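Lids and boxes in a wire basket: what goes in first?
Posted in Kitchen & Pantry > Storage
3 replies

pramwood_shelf
Member, 100 posts

I'm redoing the pantry shelf and want to move our plastic food boxes into wire baskets so I can pull the whole thing out like a drawer. At the moment the boxes are stacked straight on the shelf and I have to take down the front ones to reach the back.

The boxes are the clear rectangular kind with a see-through lid. Mostly they hold dry stuff: lentils, pasta, some snack packets for school lunches. I have 9 of them and they aren't all the same size, which is part of the trouble. I tried the first basket on the table last night before putting anything back on the shelf.

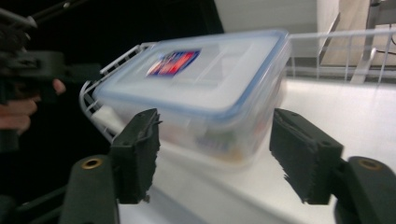 My trouble is that I can't settle on which way to load them. If they go in flat I can read the lids but I only get one layer. If they go in on their long edge I fit more, but I don't trust the lids, and the lentils have already been on the floor once this year. I also don't know if I should leave the store stickers on the lids or peel them off and put my own labels on the ends.

The shelf is at chest height, if that makes a difference. Has anyone kept a setup like this going for more than a few weeks?

orimness
Regular

I've had mine in wire baskets for 3 years. Flat, always. Boxes on edge look tidy for a day and then somebody takes one out and the rest lean over. Lids that only press on will work loose when the box leans on them.

Before you load anything, set the basket down on the table and put a box in front of it, long side to long side. You'll see right away whether it will go in lengthwise or has to turn.

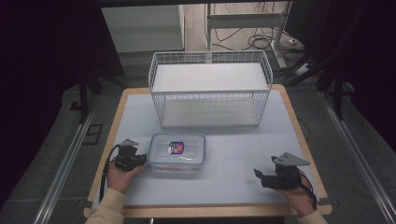 Clear box and white wire basket on the table.

Then do it in this order:

Put the biggest boxes in first, against the back of the basket.
Fill the front with the small ones you use most.
Leave a finger's width on one side. A basket packed tight is a pain to get anything out of.
If you want a second layer, only stack a box on one that is the same size or bigger.

Chest height is fine for this. You can see the lids if you tip the basket forward a little, but I would still label the ends. I use masking tape and a marker and write what it is and the month I filled it. When the box is empty the tape comes off and goes in the trash.

Stickers: peel them. Warm water, then a drop of cooking oil on whatever glue is left, then dish soap. Let the lid dry all the way before it goes back on dry food.

One more thing on the bottom of the basket. If yours is open wire, cut a piece of shelf liner for it. Small boxes catch their corners in the gaps. If it has a solid floor you can skip that.

lai2199

just buy boxes that all match, problem solved. I got the Pekine ones and threw the old ones out

pekine_pantry
Regular

Matching boxes are nice but she already has nine that work, so I'd use those up first.

I mostly agree with the flat loading. I do keep two boxes on edge, but they only have packets in them (tea bags, stock cubes), so if a lid pops there's no mess. Lentils and rice stay flat.

What helped me more was clearing most of the table before I started. I used to sort with half the groceries still out and I'd lose track of which lid belonged to which box.

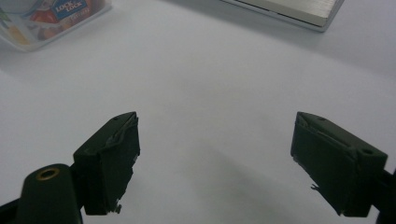
With a clear surface you can put every box down with its own lid on top and check the fit before anything goes in a basket. Press all four corners. A lid that lifts at one corner goes to the freezer shelf or gets used for crayons. I wouldn't trust it with flour.

For the different sizes, I'd split them over two baskets by how often you open them. Mine are daily and baking. The baking one sits at the back and comes out maybe twice a month, and it doesn't get messed up.

Also check that the basket clears the shelf above when it has a box in it. Mine cleared fine empty and then caught on the first lid.

pramwood_shelf
Member, 100 posts

Thank you. Going flat, with the packets on edge. Two baskets makes sense, I'll need to measure the depth of the shelf again before I get the second one. The sticker on the first lid is coming off tonight.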